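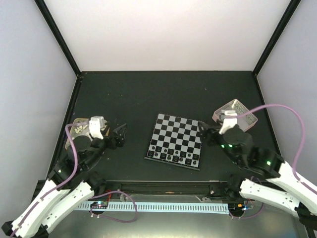
The board had come from the Gotwood shop on a Friday, and by evening only the black side was set up. She had done those first because he always played black. Two rows, pawns in front, along the edge nearest the chair where he used to sit.

She had not played in 2 years. The white pieces were somewhere in the apartment. The old set had gone missing in the move from Rakena, one piece at a time, until there was nothing left worth keeping. The new one was smaller than she remembered asking for. She could cover a good part of the board with one hand.

The phone rang a little after six.

"Did it come?" her father asked.

"It came."

"Who has white?"

"I do. I haven't put them out yet."

He breathed for a while. He was 60 miles away, in a room over the Tukano bakery, with his own board on the windowsill.

"Then I can't see what you're going to do," he said.

"That's the idea."

She looked in the kitchen drawer, then in the coat she had worn to the shop. The bag was in the left pocket – she could feel the king through the cloth. She carried it back and sat down.

"Pawn to e4," she said, before she had untied the string.

"You always start with that."

"Your move, Dad."

She heard him put the receiver down on the sill. A piece clicked on wood, and then he picked up the phone again.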